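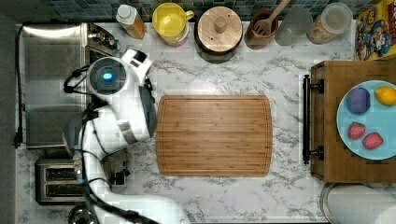
Is a 125 scooter big enough if part of your ride to work is on an 80 zone road? For most riders of average build on fairly flat ground it is, as long as you're happy to sit in the left lane and you plan your hills.

Najwa Majali
May 20, 2020
Filed under: Scooters & Small Bikes

1/ I get asked this one more than anything else, usually by people who've been quoted for parking in town and gone a bit pale, so I thought I'd put it all in one place and then I can just point people to it. Pour yourself a cuppa, I do go on.

2/ My own run is 36 km each way from Nundale, a mix of back streets, one long stretch signed at 80 and then the usual crawl past the shops. I've done it on a 50 (never again!), on two different 125s and now on a 150, so at least I've made most of the mistakes already.

3/ The 50 is a lovely thing for getting milk. On the 80 stretch it was miserable. I had utes filling both mirrors the whole way and I'd arrive with my shoulders up around my ears. If your whole trip is at 50 or 60, though, don't let anyone talk you out of a little one, they're cheap to run and you can park them anywhere.

4/ My first 125 was second-hand and on the dash it would show 80 on the flat with a bit left over. Up the long hill after the roundabout it dropped to 70, and with a headwind in winter it was less than that. You learn to get your speed up before the climb and stay tucked in, and you learn who's behind you.

5/ Which brings me to speedos. Scooter speedos often read high. Mine said 80 when my phone's GPS said quite a bit less, and I spent weeks wondering why everyone was so cranky with me. Check yours against a GPS before you decide the bike is slow or the traffic is rude.

6/ Weight matters more than people expect. The second 125 tipped the scales at 122 kilos and felt steadier when trucks went by, but it was slower off the lights, especially with my work bag, a laptop and a full top box on the back. If you're going to carry a passenger regularly, I'd go straight to the 150 and save yourself the trade-in.

7/ Wheels! I never see anyone ask about wheels. Bigger ones roll over potholes and tram tracks so much more calmly. Tiny ones are nimble in a car park and a bit of a fright on a patched country road after rain. Test ride on the worst bit of road the dealer will let you near.

8/ Please do your homework on the licence before you fall in love with a colour. The rules differ from state to state, and a 125 that's fine on a car licence in one place needs a proper learner's course in another. I did the course anyway and I'd recommend it to anyone, even if you've been driving for decades. The emergency braking practice alone was worth the Saturday.

9/ Running costs, for those who asked in March and are still patiently waiting (sorry Schouten, I know you wanted a spreadsheet). Fuel is the small part. Tyres, the drive belt and servicing are what you'll notice, and the rear tyre goes well before the front. Ask for the belt interval in writing when you buy, and on a used one ask when it was last changed.

10/ And gear. Jacket, gloves, proper boots, all of it, even for the short trips. My mate Elora came off at walking speed on wet leaves and her gloves were in the top box. She's fine now, but she couldn't hold a mug for a fortnight.

11/ If you're torn between the two sizes, borrow or hire each one and ride your real route at the real hour. A lap around the block on a sunny Sunday won't tell you a thing about that hill. I'll do a separate thread on rain gear once I've dried mine out.

14 comments · 36 shares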